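3.2 Exchange visits and shared protocols

Scientific cooperation between the Umport and Wismont institutes began with short visits by senior staff and was later placed under a framework agreement. The agreement provides for joint supervision of doctoral students, shared access to archives, and a yearly meeting held in July. Over the period studied, 199 visits were recorded, of which nearly 900 working days were spent at the host institute. Most visitors came from two departments, and their reports were filed with the liaison office at Sqalli.

Visit reports were coded by purpose, length, and stated outcome. Reports that named a planned publication were followed up through the library records of both institutes. Household textiles formed one of the subject areas named in the joint work plan (Figure 6).

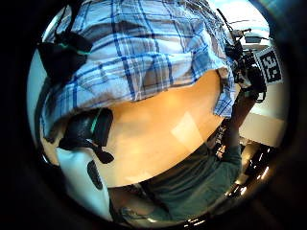

Figure 6. Blue-and-white plaid cloth with a rumpled lower edge.

3.3 Role of the liaison office

The liaison office handled travel approvals, housing, and contact with the two ministries. Its staff also prepared briefing papers before each visit by a diplomatic delegation. Interviews suggest that these papers shaped the choice of topics more than the framework agreement did. The Zultlow program, which funded early-career researchers only, kept its own records and is treated separately in Section 4. Visits paid for by both sources were assigned to the program that covered the larger share of the cost.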